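Thread on plot mapping for smallholder rubber in the Urkero district, and why a map that passes the import check can still be a poor record of where the rubber came from.

Background for new followers. Rubber from smallholders changes hands several times before it reaches a factory. Cup lump from many farms is mixed at the first collection point, often the same morning it is picked up. After that, the paperwork is the only thing that separates one farm from another.

Skotis runs the one processing factory in the district. Its supplier register lists 592 plots. Each plot has an owner name, a species entry, a planting year and a boundary.

I went through the boundaries in February. 191 of the 592 are circles.

A circle means that one GPS point was taken, usually at the house or the road, and software drew a shape around it to match the stated area. No person walked the edge.

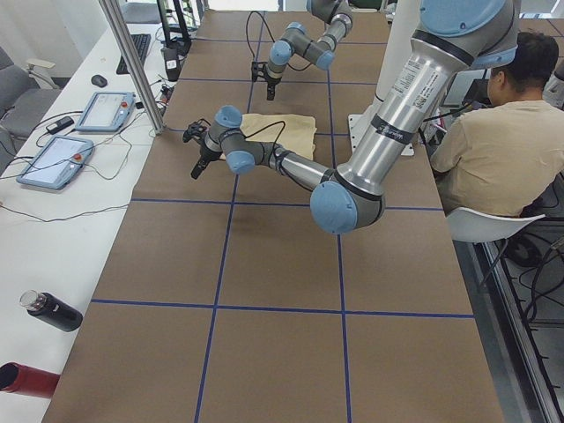
One reply asks whether a circle matters if the area is right and there has been no clearing anywhere near it, given that the forest check will come back clean either way.

It matters for two reasons. First, a clean result on a circle tells you about the land inside the circle. If the trees are on the other side of the road, you have checked the wrong land.

Second, circles overlap. Two neighbors registered from the same roadside point end up claiming the same ground. The area totals still add up in the spreadsheet, so a check on totals does not find it. You need to test the shapes against each other.

The register is kept in Killwood, which does have an overlap test. It was switched off for this district during the first upload because it rejected too many records. It was not switched back on.

I don't regard that as bad faith. The upload had a deadline and the field team had a fixed number of travel days. But the setting should be written down somewhere a buyer can read it, and at present it isn't.

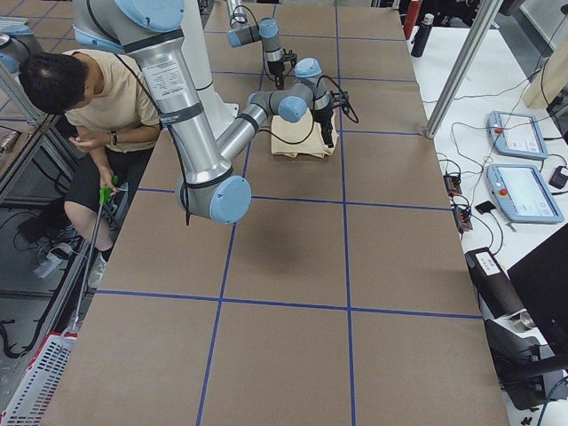 Folded cloth on brown paper, with blue tape lines

Next, accuracy. A phone under mature rubber canopy does worse than the same phone in the open. The field manual allows an error of 3 meters at each corner. The log shows that the reading was accepted when the surveyor pressed save, whatever the error was at the time.

The fix is simple to describe. Store the error value with each corner, refuse to save above the limit, and let the surveyor wait or move a few steps and try again. It costs time per plot, and the field budget has to allow for that.

Then the buffer. Gaillard, the main buyer, asks for a second look at any plot within 300 meters of the reserve boundary. Sensible rule. It is measured from the plot edge, and for a circle the edge is an artifact of the software.

So a plot can sit inside the buffer on the ground and outside it in the register. The reverse also happens, and then a farmer gets held up at the collection point for a problem that does not exist. The second case gets much less attention in buyer meetings, and it is the one that costs a household its cash for the week.
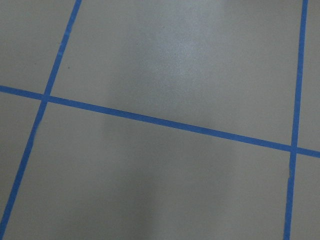 What I would ask for, in order: walk the circles nearest the reserve first, then the ones that overlap another plot, then the rest. Do not start with the ones closest to the office - that was the pattern in the first round and it is visible in the timestamps.

Pay for the second visit out of the buyer premium. The farmers already gave a day to the first one. Charging them, or docking the price until they are remapped, will push supply to traders outside the register, and then there is no map at all.

Give each farmer a printed copy of the boundary with the neighbors' plots marked on it. Disputes about edges get settled much faster with paper on a table than with a shapefile on a server.

On jurisdiction-wide maps: I support the district government holding one shared layer that every buyer uses. It would end the duplicate surveys. It would also carry over every circle described here, so the method field has to travel with the shape - walked, drawn from imagery, or generated from a point.

Killwood already has a column for this. In the Urkero export it is blank for every plot.

I'll post the overlap script once I've stripped the owner names out of the test file.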